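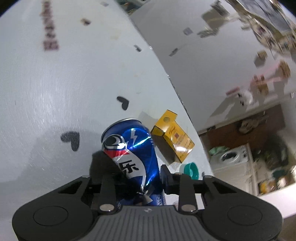
Week 4: What happens after the bin

Hi all. These are the notes from Friday's session, typed up from my scribbles and a bit longer than what I got through out loud, because we lost a good chunk of time to the projector again. If you missed class, read these first and then do the two short readings. If you were there, skip to the section on contamination, which I rushed.

Last time we ended with Kalliopi's question about why her town takes yogurt cups and the next town over doesn't. I promised a proper answer, so let me start there.

Who decides what goes in the bin

The short answer is money, mostly, and the machines at the sorting plant. A town signs a contract with a plant, and the plant takes what it can sell. If there's a buyer within trucking distance who wants that kind of plastic, it goes on the list. If the buyer closes, it may come off the list a year later, and the sticker on your bin stays the same for another five (I wish I were kidding). So two neighbors on two sides of a town line can both be doing everything right and still be throwing different things in.

The little number in the triangle doesn't help much here. It tells you what kind of plastic you're holding. It says nothing about whether your plant wants it. I ask this on the final nearly every year and people still get it wrong, so put a star next to it.

Metal is the easy one

Aluminum is the material I'd want everything to be made of if I ran a sorting plant. It's worth real money by weight, and it can be melted and made into cans again and again. Steel is nearly as friendly, and a magnet will pull it out of a moving pile without any fuss. Aluminum isn't magnetic, so plants use something called an eddy current separator. You don't need the physics for this class, but the idea is fun: a fast spinning set of magnets under the end of the belt stirs up a current in the metal, and the metal gets shoved off the belt, over a divider and into its own chute. It looks like the cans are jumping.

Somebody asked whether to crush cans first. It depends on how your town collects. If everything rides in one bin, most plants would like them left alone, because a flat can acts like a sheet of paper on the sorting screens and can end up in with the cardboard. If you take them to a metal-only drop-off, stomp away. If you get a deposit back from a machine, don't crush them at all, as the machine has to read the bar code.

Paper is fussier

Paper fibers get shorter each time they're pulped. Office paper can become more office paper for a while, then something like newsprint or egg cartons, and after that the fibers are too short to hold together and wash out with the sludge. So there always has to be some new fiber coming in.
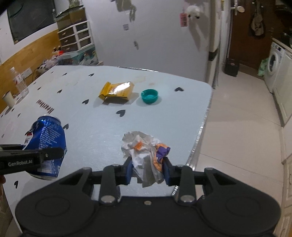

The other trouble with paper is that it soaks things up. A greasy spot on a pizza box is oil that won't separate from the pulp. Tissues and paper towels are made of short fibers already, and they've usually been used on something nobody wants in a paper mill, so they go in the trash, or the compost if you have it. Shiny gift wrap is often plastic film with paper on one side. Receipts are coated, so keep those out too. Magdalini brought up the scrunch test, where you ball something up and see if it stays balled. It's decent for gift wrap. Foil-lined snack bags spring right back open, and those are trash nearly everywhere.

Contamination (the part I rushed)

Okay, slow down for this one. Contamination just means stuff in a bale that the buyer didn't want. It could be the wrong material, or the right material with half a lunch still on it. Buyers set a limit, and if a load goes over, they can knock the price down or send the whole thing back. Then the town pays for the trip twice.

The handout I passed around was the practice audit for Pondska, the made-to-measure town we use for all the homework. Say the crew pulls 300 pounds from one truck and 37 pounds of that doesn't belong. Divide, multiply by a hundred, and you've got a rate of a little over 12 percent. Now say the buyer cuts the price at 10. Where would you spend your money first? Zulmira said a new mailer, Styliani wanted tags on the bins, and they argued it out for a good ten minutes, which was my favorite part of the day!

For what it's worth I lean toward tags. A mailer goes to everybody, including the people already doing fine, and it goes straight into the bin itself. A tag tells one household about one mistake while they can still remember making it. But tags need somebody walking the route, and that's wages, so Zulmira's point about cost stands and I'd give full credit for either one if you show your numbers.

A word on "wishcycling," since it's in the reading. That's when you toss something in hoping it can be recycled. Garden hoses, bowling balls, strings of lights. Anything long and bendy wraps around the sorting equipment, and then the line has to stop while somebody climbs in and cuts it loose with a knife. Plastic bags do the same thing. Take the bags back to the grocery store if yours has a drop box.

For next time

Read the Lazaridis chapter up to the section on glass. You can skim the tables. Then do problems 1 through 4 on the Pondska sheet. In problem 3 the truck weight should be 200 pounds, so please fix that on your copy (thank you, Evanthia, for catching it).

Also, look up the accepted list for wherever you live and bring it with you, printed or on your phone. Check the date on it if there is one. We'll compare them before we start on glass, and I'd like to hear about anything on your list that surprised you.

Office hours are the same as last week. If you still owe me the Week 2 write-up, email it before we meet.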